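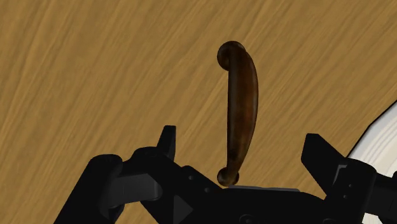

Wrist view from the simulator, gripper open at the bottom of the door handle.

Threads > Robotics > Otenum door task

Thread on the door-opening fault we had in sim this winter. I said I'd write it up when the fix had been in for a while. It has been in since February, so this is the write-up. 17/06/2025

Short version: the arm was pulling on a door after it had lost the handle, and our force stop didn't fire. It was all in simulation and no hardware was damaged. The same controller was due to go on the real arm in Vetville the next week.

Setup. The policy gets the wrist camera and joint positions. It has to reach the handle, close, pull, and swing the door past a set angle. Doors and handles are swapped at random. Straight bars, curved bars, knobs, different wood textures.

The handle in the picture is one of the curved ones. It's fat in the middle, thinner toward the ends, with a round cap at the top and another at the bottom. The policy liked to go for the bottom cap on these. We would have preferred the middle.

Going for the end isn't wrong by itself. You can pull a door from there. The trouble is what happens when the fingers close on a rounded cap while the palm is right up under it.

What we saw in the logs: fingers close, contact on both pads, pull starts. Then the cap slides up and out between the fingertips. The right pad drops to zero first, then the left. The arm keeps going backward at full pull speed with nothing in its grip.

In most runs that's just a failed run. The arm backs off, the door stays shut, the timer runs out.

In the bad ones, a fingertip hooked behind the handle on the way out. So now the arm is pulling hard on one finger, sideways, in a direction that finger was never meant to take load. The grasp check says "no object," so the controller thinks it's moving through free air.

The force stop should have caught it. It didn't. Our stop limit was only checked when the grasp flag was true. Someone on the team had put it that way to quit getting false stops during the approach, when the fingers brush the door. I reviewed that change and passed it.

So: no grasp flag, no force check. The one time you really want the limit is when the robot has the wrong idea of what it's touching, and that was the time it was off.

Numbers. We ran 3562 episodes on the Dradari door set. 1112 of them had a curved handle. The hook fault showed up in 4.

Four is small, and that's how it got past us. The success rate looked fine and nobody reads individual failures when the success rate looks fine. We found it because the log viewer put one joint plot on a scale so tall that the other lines went flat.

Peak side load on the finger in the worst run was well over what the maker allows. Sim contact forces are not real forces, and ours run high when a thin part gets wedged, so I'm not going to quote the figure. It was over by enough that I don't care about the error.

Fix one. The force limit is always on. During the approach it has a separate, lower limit, and the arm slows down near the door so a light brush doesn't trip it. We got some false stops back. Fine.

Fix two. If either pad loses contact during the pull, the arm stops first and then decides what to do. Before, it needed both pads clear for several steps in a row before it changed anything.

Fix three, the dull one. The end caps on the curved handles had a collision shape that was a lot smoother than the mesh you see on screen. Krajčí, our asset tool, had rounded them off on export. We exported them again with a tighter fit. Slips went down, but I wouldn't lean on that as a safety fix.

After all three we ran 2566 more episodes, with extra curved handles mixed in. No hooks. Plenty of slips, and the arm stopped on each one. Success rate dropped a little because stopping costs time.

We didn't retrain the policy for this. It still goes for the bottom cap on some handles. We have a reward term for grasping nearer the middle, but it made the straight bars worse and it's turned off for now.

The Vetville run was pushed back two weeks. On the real arm we tested the stop by hand first, with the fingers open and the grasp flag forced to false. It tripped. We do that check at the start of every session now.

If your stop logic has a condition in front of it, go look at what happens when that condition is wrong. Ours was one line.

Replies are open. I can post the plot from the worst run, but not the controller code, which belongs to Otenum.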